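2026-01-08

I meant to write last night and fell asleep with the lamp on, so this is two days' worth, and I'll try to keep it in some sort of order, though I never do. It snowed again before breakfast. The road down from Hornaddale was closed until ten and the mail came so late that I had stopped listening for it, and then there it was, the letter from Aunt Ro with her terrible handwriting and a pressed fern that had gone to crumbs in the envelope. She wants to know how the moving is coming along. I would like to know that too!

The moving is coming along slowly. I have lived in this house long enough that every drawer has turned into a kind of soup, and I can't seem to tip one out without sitting down on the floor and reading what I find. Yesterday it was the desk. There was a receipt for 164 dollars from the old hardware store in Baltden for the kitchen faucet, the one that dripped from the first week and drips still, and a whole bundle of letters from the year I was sick, and I read every one of them with my coat on, because I had been on my way out to the woodpile. By the time I got up my feet were asleep and the stove was nearly out.

Anwara Karunaratne came over in the afternoon with lentil soup and her good scissors (mine have vanished, probably packed). She is so much better at this than I am. She holds a thing up, looks at me, and if I start a sentence with "well, one day I might" it goes in the giveaway pile. We got through the hall closet and half of the spare room that way and laughed a good deal. I kept the green raincoat. She let me have that one. I also kept the big map of the lake, which has a coffee ring on it exactly where the island is, and which I have decided is going up in the new kitchen whatever anyone says.

We talked a lot about what it will be like to live in town. I keep going back and forth. There will be a bus, and a library I can walk to, and neighbors through the wall, and I do think I'll sleep better in January without lying there listening for the pipes. But I'll miss the owl, and I'll miss the way the light comes over the hill into the back bedroom. Anwara says I can come and stay with her any time I want to hear an owl, she has two and they never shut up.

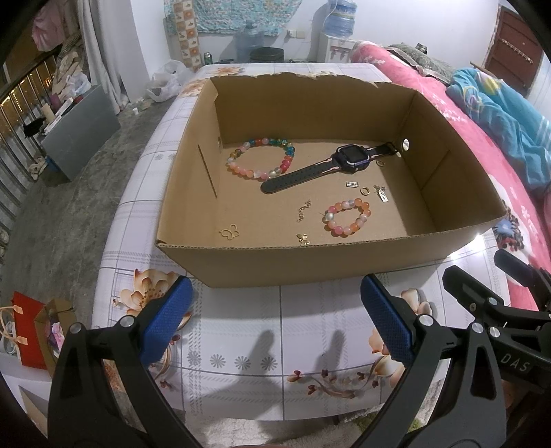 After she left I telephoned Gerd Reuter about the truck. He is happy to drive it and wants 235 dollars for the day with gas, which seems very fair to me, and he has already asked twice about the piano. I told him the piano is staying. The new people want it for their little girl, and I'm glad, I hardly touched it once my hands got stiff, and a piano ought to have a child banging on it. He sounded so relieved that I nearly laughed out loud. Then he told me all about his sister's dog and its operation, and we were on the phone until it was dark.

I had a poor night after that. I lay awake worrying over money, as I always do at the wrong hour. The repairs on the porch came to 3,000 and I had put by less than that, and I kept doing the same sum over and over with my eyes shut. This morning I did it on paper with a cup of tea and it was fine. Tight, but fine. There is even 600 left over for curtains and whatever else a person needs in a place with tall windows. I should never be allowed to do arithmetic lying down.

Today I was lazier. I swept the pantry shelves, made a pan of cornbread, and wrote back to Aunt Ro, four pages, mostly about the snow. I told her I'd send the blue teapot once I find enough newspaper to wrap it in. She gave it to Mother and it always felt as if it was only visiting here.

Must remember to call about the electric tomorrow, and to ask Gerd if he has any blankets for the truck. The cornbread came out a bit dry but I've had three pieces anyway, with honey. The wind has dropped and I can hear the owl.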